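Clearing the work surfaces at Jevgate
Gallery

The ground floor workroom at Jevgate had gone a long time without a proper clear-out. Over two weeks in January we emptied it, cleaned it and put back only what is used. This page collects our notes from the job for people who book the room and for the other buildings in Bratbridge that have asked how we went about it.

Photos and notes by Paraschiva Ursu.

The pale tops

The work surfaces are a gray-white color and flat all the way across, with no lip or groove. They show every mark, so most of the cleaning time went into them. We used warm water with a little dish soap, then a second pass with plain water, then a dry cloth. Scouring pads are not to be used on them. If tape has been stuck down, lift it slowly from one corner and leave any glue for the weekly clean.

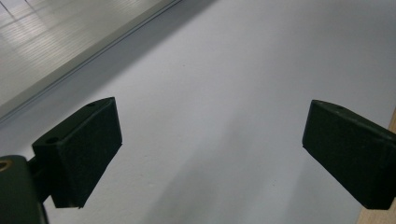
Anything left out at the end of a session goes on the returns shelf by the door. It stays there for 21 days and is then moved to the store. Please label things with a name and a phone number. A first name alone is not much use, as we have several people with the same one.

The store

The store is the narrow room behind the stairs. Shelves on the left are for regular groups and shelves on the right are for shared supplies. The Dumitrescu boxes have been moved from the floor to the bottom left shelf – they are heavy, so please take them out one at a time.

We listed 115 items before moving anything. The list is pinned inside the store door and there is a copy in the desk drawer. If you take the last of something, cross it off.

Drawers

The top drawer has scissors, rulers and pencils. The second has tape, string and spare labels. The third is for cloths, clean ones only. Used cloths go in the bin under the sink and are washed with the kitchen towels. The bottom drawer sticks in damp weather and is empty for now.

Zelen cabinet

The tall cabinet came from the Zelen building when it closed. It has the number 1661 painted on the back, which we have left alone. The doors have been rehung and the key is on the hook with the others. Paper is stored flat on the upper shelves, large sheets at the bottom.

Before you leave

Wipe the tops and dry them. Put the chairs back against the wall. Turn off the heater at the switch, then the lights. The room can be booked from 8 in the morning, and the key should be back at the front desk by 9 at night.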